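Lecture 6 handout: The Bromex two-hand gripper kit

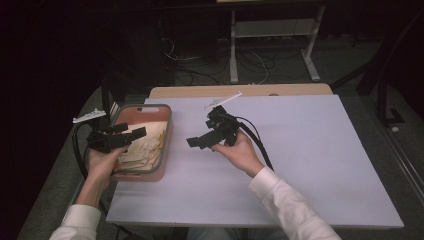 The Bromex kit is the first of two products we compare this unit, the other being the Redenon arm package. It is sold to teams that want to record hand tasks for robot training without buying a robot first. A person holds one gripper in each hand and does the job at a table. In the basket task, crumpled beige paper lies in a basket with a salmon-pink interior, and the grippers work over a plain white top. Both grippers are black and have a cable running from them, so plan the cable path before you plan the task.

What is in the offer

The kit price covers 2 grippers, the cables and the recording software. The table and the task objects are left to the buyer. Merkano handles repairs under a separate contract, and storage is sold in blocks of up to 700 recordings.

Points from the Leung trial

The Leung lab kept 1,753 of the 2,107 recordings it made with the kit. Most of the rejected ones had a cable pulling on the wrist or a jaw closing too late. Soft items such as paper gave more trouble than boxes - the operator gets little feel through the jaws.

For Wednesday

Read the service terms and write one page on what the kit would cost in its first year. Include repairs and storage. State your assumptions on the number of recordings per week.

Shares: 4 | Comments: 0

This site uses cookies to remember your settings. Accept | Manage

Contact the course office | Copyright Automation Course Notes | Back to top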